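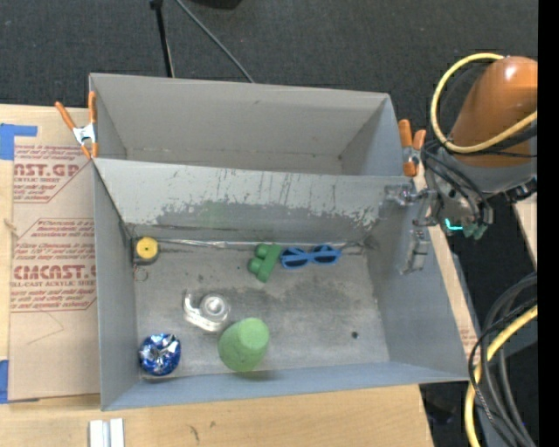 I would like to say a few words in favor of the junk bin. Every organizing article I've read lately wants it gone. You're supposed to give each thing a home, with a label, and if a thing can't earn a label it goes to the thrift store.

Well, tell me which label covers a tape measure, a pair of blue sunglasses and a light green cup. Go ahead, I'll wait! Add a toy block and a tape dispenser and you've pretty much got an ordinary Wednesday at my house.

I did try it the other way. In November I bought the Kundmont drawer system (129 dollars, and I'm still a little sore about it) and spent a whole weekend sorting. Batteries here, string there, a tiny slot for rubber bands. It looked gorgeous. Then I needed to measure a window and opened five drawers before I found the tape measure, filed under "sewing" by some earlier, more confident version of me.

So the drawers are in the garage and I'm back to one big metal bin. Metal matters, by the way. Plastic ones crack at the corners, and the fabric kind sag until you're fishing around in a sack. A metal bin gets scratched and smudged and you just keep throwing things in it. I like one with a divider too, even if I never stick to whatever I decided the two sides were for.

My one rule is that it has to stay shallow enough to see the bottom. Once stuff starts piling up on other stuff, I dump it out on the table and go through it, usually with the radio on. Takes me ten minutes, and I generally find a pen I'd been missing.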